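Indimo Home Gateway: Set-up Guide
Section 3. Connecting the gateway to your network
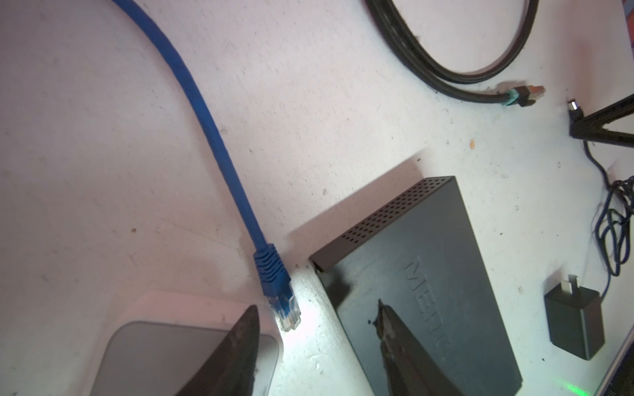
Read this section through once before you start. The whole job can be done in one sitting if the cable route is already planned. If you have not chosen a place for the gateway yet, go back to Section 2.

What you need

The gateway and its power adapter
A network cable with an RJ45 plug at each end
A free port on your router
The card with your set-up code, packed under the tray in the carton
A phone, tablet or computer already on the same network

3.1 Before you plug anything in

1. Check both ends of the network cable. The clear plug should sit firmly in its boot, and the small locking tab should spring back when you press it. Do not use a cable with a broken tab. It may seem to work at first and drop out later.

2. Lay the cable along its full route with the ends left free. Allow a gentle curve at each corner. Do not fold the cable flat or staple through the jacket.

3. Keep the cable clear of door hinges, radiators and the feet of heavy furniture. Where it has to run beside a power cord, keep the two apart for as much of the run as you can.

4. Write down the serial number from the underside of the gateway. You will need it in 3.4, and it is hard to read once the unit is on the wall.

Note: The longest network cable supported is 328 feet (100 meters), counting any cable inside the wall.

CAUTION: Use only the power adapter supplied. Adapters from the Kilholm and Grollside ranges have the same round connector but a different voltage, and they will damage the gateway.

3.2 Connecting the cable

1. Push one end of the cable into the port marked NET on the back of the gateway. Push until you hear a click.

2. Push the other end into any free LAN port on your router. Do not use the port marked WAN or INTERNET.

3. Pull lightly on each plug. A plug that slides out was not seated. Push it in again.

4. If the boot is too thick for the recess at the back of the gateway, slide it a little way back along the cable. Do not trim it with a knife.

CAUTION: Never connect the NET port to a telephone wall jack. The smaller telephone plug will fit loosely in the opening and can bend the contacts.

3.3 First power-up

1. Connect the power adapter to the gateway, then to the wall outlet.

2. Wait for the status light. It will show amber, then blink green, then stay green. The first start can take up to 600 seconds while the gateway looks for new software. Later starts are much shorter.

3. Do not unplug the gateway while the light is blinking green. If power is lost at this stage, plug it back in and let it start over.

What the status light means

Amber, steady: starting up
Green, blinking: loading software
Green, steady: ready
Red, blinking: no network connection (see 3.5)
Red, steady: internal fault; unplug the unit and contact your dealer

3.4 Registering the gateway

1. On your phone, tablet or computer, open the Indimo set-up page. The address is printed on the card.

2. Enter the serial number, then the 12 characters of the set-up code. Capital letters matter. The code never contains the letter O, only the number zero.

3. Choose a name for the gateway. It can be up to 41 characters long, with letters, numbers and spaces. It cannot be changed later without a full reset, so avoid naming it after a room if you may move it.

4. Choose a password and enter it twice.

5. Select Save. The gateway will restart once.

Note: Units sold before last December shipped with the old card, which has a shorter code. On the set-up page, select "I have an older card" and carry on from step 3.

3.5 If the light blinks red

1. Unplug both ends of the network cable and push them in again until they click.

2. Try a different LAN port on the router.

3. Try a different cable. A short one is fine for testing.

4. Restart the router, wait until it is fully running, then restart the gateway.

5. If the set-up page shows error 348, the router is not giving the gateway an address. Look in the router's menu for a setting called DHCP and turn it on. Some Kratochvíl routers have this turned off when new.

If the light still blinks red after all five steps, note which ones you tried and contact your dealer. Have the serial number ready.

Do not press the reset button to clear a red light. It erases the name, the password and any devices you have added, and it has no effect on the cable connection. Resetting is covered in Section 7.

Section 4 explains how to add lights, switches and door sensors.

Text revised April 2024 by Oľga Baláž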